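Clothes moths talk, speaker notes
14/03/2026, version for the housing managers' morning

Slide 1. Hello and who I am

Say hello, get the clicker working, tell them I've been doing pest work long enough to have ruined two good coats of my own. Mention Grindano once and then leave it alone, they've had enough sales pitches before coffee.

Ask for a show of hands: who's had a tenant ring up about moths this year? Then ask who's had one ring up about holes and no moths. Usually more hands for the second, and I can go straight on from there.

Slide 2. It's the grubs

The adults don't eat. I always get a surprised face or two at this, so pause a bit! The little gold one fluttering round the lamp has no working mouth to speak of. It's the larvae doing the damage, and they like it dark and left alone: under the sofa, the back of the wardrobe, the strip of carpet behind the bed.

A female can lay up to 100 eggs, sometimes more if she's comfy. Don't get dragged into life cycle charts here (I did that in May and lost the back row completely).

Slide 3. What they eat

Wool, silk, fur, feathers, felt. Piano felts too, if there's a piano person in the room. Cotton and polyester are mostly safe unless they're mucky, and then sweat and food stains make them worth a nibble.

Pass round the sample jar. Get it back this time.

Slide 4. The Pirnitz flats

My favourite job, so keep an eye on the clock. Block of flats, carpets treated over and over, moths still coming back every spring. We lifted floorboards, had the skirting off, all sorts. In the end it was an old pigeon nest in a blocked-up chimney, feathers everywhere and grubs all through it. Nest out, chimney swept and capped, rooms treated once more.

We put pheromone traps in afterwards. First month's catch across the block was 523, and I remember it because I had to write it on the report. By the following spring we were down to 2. Those traps only pull in males, so tell them it's a way of keeping watch and won't clear a problem by itself.

If someone asks what it cost: the chimney part was 400 pounds. They'd spent far more than that on sprays.

Slide 5. What tenants can do

Hoover the edges, and empty the hoover outside. Wash or dry clean before putting woollies away for the summer. Freezing works well for jumpers: sealed bag, two weeks in a proper freezer, shake it out after. Lavender smells lovely and I wouldn't rely on it.

Somebody will ask about cedar balls. Same answer as lavender, be nice about it.

Slide 6. Storage and deliveries

Secondhand rugs and wool coats want checking before they go in with everything else. Look along seams, under collars and inside cuffs, with a torch. Lidded plastic tubs beat cardboard for putting knitwear away.

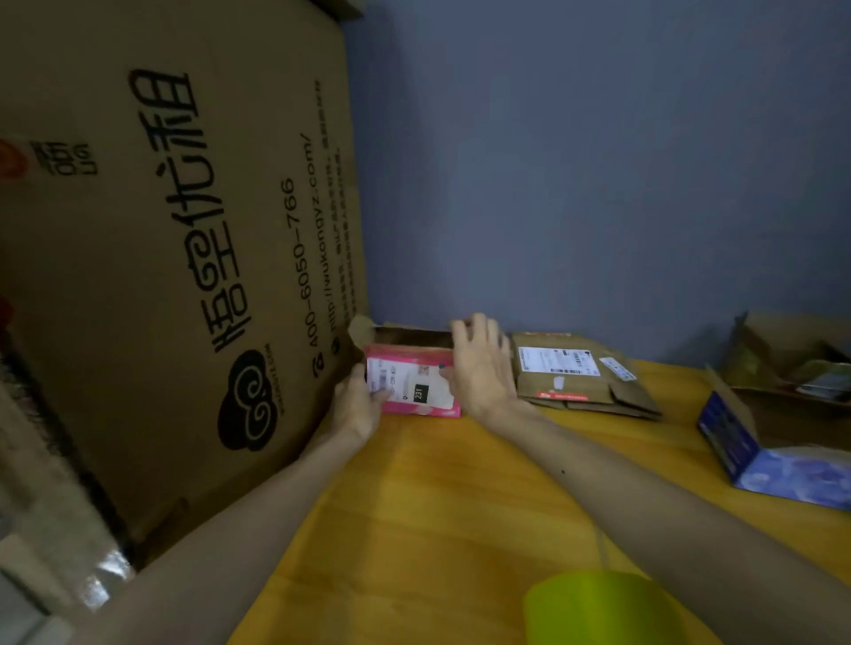 Slide 7. When to ring someone

Live grubs in more than one room, or moths back within weeks of a good clean. Also anything with a chimney, loft or old nest involved. Tell them to have the room hoovered and the floor clear before we arrive, and fish tanks covered with the pump off.

Leave the Valik trap on the front table for people to poke at. Questions, then tea.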